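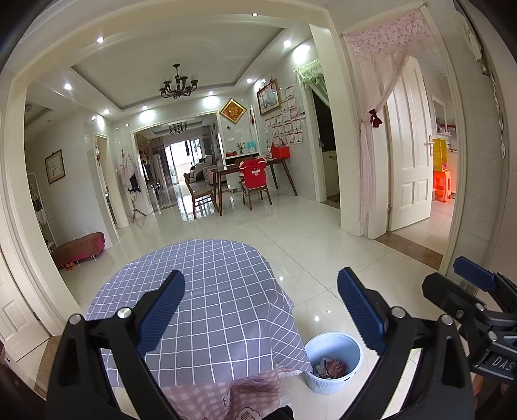
Mircea Văduva wanted to know why a small room should need two tables at all, when one large one would give the same surface and leave more floor to sweep. The question came up at the May launch of the Neson range of table covers and side furniture, and Peltska, the manufacturer, has built most of its guidance for the range on the answer.

Peltska today announces that Neson is available through Kurek stores and the Kurek web shop. The range consists of fitted and loose tablecloths, a washable under-cloth, chair-back covers and a lidless wastebasket, and is intended for homes in which the eating area and the living area share one tiled floor.

According to the company, the second table takes the work that would otherwise spread over the dining table: peeling fruit, opening snacks, sorting mail, homework. A rounded top is recommended for this position. It can stand in the line of travel between two rooms without presenting a corner at hip height, and a loose cloth hangs from it in folds that move aside when a person passes.

Loose cloths in the range are woven in a yarn-dyed check or grid, so that the pattern is the same on both faces and the cloth can be turned over between washes. Grid patterns also make it simple to check that the cloth is centered. Six colorways are offered, among them a gray-blue with a white grid. The under-cloth is cut longer than the top cloth and is sold in gingham or plain, with or without a fringed edge. The two layers are not joined. Each may be washed separately at the temperature given on its label.

Peltska advises a drop of 13 inches for a top cloth on a side table used while seated. A longer drop catches on knees. On smooth tile, a cloth that reaches the floor will also pick up dust and may be stepped on, and the company does not supply one in this range.

The wastebasket is molded plastic with a ribbed outer wall. It is open at the top and is meant to stand on the floor directly beside the side table, within reach of a seated adult. Trials in the company's Evunau test apartment compared 3 positions for the basket: beside the table, under the table, and against the nearest wall. Wrappers were left on the tabletop least often when the basket stood beside it. The basket is sized for dry waste such as candy wrappers and paper. Food scraps should go to the kitchen bin.

Chair-back covers slip over the top rail and are held by their own weight — no ties or fasteners are fitted. They suit wooden chairs with a straight or slightly curved back. Red with white trim is stocked all year, following requests from customers who keep festive decorations on the wall after the holiday has passed and wanted the chairs to match.

For tables on glossy tile, Peltska recommends felt pads under each leg and a check of the pads every 7 weeks. Grit held in worn felt can dull the glaze. The pads are sold separately.

Replacement cloths will be stocked in all current patterns. Fabric samples and a sizing sheet for round, oval and rectangular tops can be requested at Kurek service desks. Retailers outside the Kurek network should contact the Peltska trade office.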